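Home | Shop | Guides | Sizing | Returns | Basket (0)

Setting up your Pekham modular belt – Section 3: Fitting, cutting and first wear
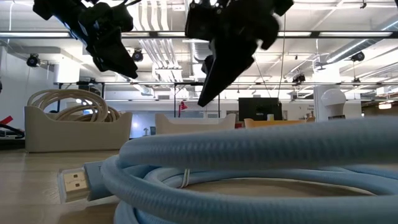 Pale blue coil on the table, with a ribbed sheath.

Right, if you've read Section 2 you'll have your strap, your buckle and the little bag of screws laid out in front of you, and you'll know whether you've got the narrow or the wide version. If you skipped it, go back and check, because the two buckles look very alike and the wide strap will not go through the narrow one however hard you push (I have tried!).

I wrote this section after fitting 867 of these belts at the shop in Biltcombe, so most of what follows comes from my own mistakes. Have a small flat screwdriver, a pencil, a ruler and a pair of sharp scissors handy.

3.1 Finding your length

1. Put on the trousers or skirt you'll wear the belt with most. Jeans sit lower than suit trousers and the difference can be two whole holes.

2. Thread the strap through every loop, starting at your left hip if you're right-handed. Leave the buckle off for now.

3. Pull it comfortable, breathe out, and sit down. Stand up again and pencil a small mark on the back of the strap where the two sides meet.

4. Take the belt off and measure from the plain end to your mark. Write it down somewhere. I keep mine on the inside of the wardrobe door.

Note: The size on the packet is the strap only, without the buckle. Please don't go by your trouser size, as every maker seems to have its own idea of what a waist is.

3.2 Cutting the strap

5. Lay the strap face down on something firm. The cutting lines are printed on the back in grey.

6. Find the line nearest to your pencil mark, then move one line longer. You can always take off more later.

7. Cut straight across in one go. If the edge comes out a bit hairy, trim the loose bits with the tips of the scissors and leave it at that.

CAUTION: Only cut the plain end. The end with the holes is shaped and sealed, and once you've cut it we can't swap the strap.

CAUTION: Don't melt the cut edge with a lighter. The outer layer goes brown and smells dreadful.

3.3 Fixing the buckle

8. Open the clamp on the back of the buckle with your screwdriver. A gentle twist will do it.

9. Slide the cut end in until it stops, with the printed side facing the clamp.

10. Close the clamp and do up both screws, a little on one, then a little on the other. Stop when they feel snug.

11. Give the whole thing a good tug. If the strap moves, open it up and start again from step 9.

Note: The Zürcher buckle has one screw in the middle, so in step 10 you can just tighten that. The Hostasex one has a snap clamp and no screws at all – push it shut until it clicks.

3.4 First wear

12. Wear it around the house for an evening before you take it anywhere smart. The strap is stiff to begin with and likes to spring out of the first loop.

13. Use the third hole to start with, if you can. That gives you room either way for a big lunch or a thick shirt tucked in.

14. Hang it up by the buckle overnight. Rolling it up tight in a drawer for the first few weeks leaves a curl that takes ages to drop out.

Agata Marchetti on our repairs bench would like me to add that the screws want checking every February, or whenever you get your winter things out for an airing. Spare screws come in packs of 100, so do share them with a friend.

If your buckle came without its clamp, write to Guido Melis at the shop and put the strap colour in your message. Section 4 covers swapping buckles and adding the keeper loop.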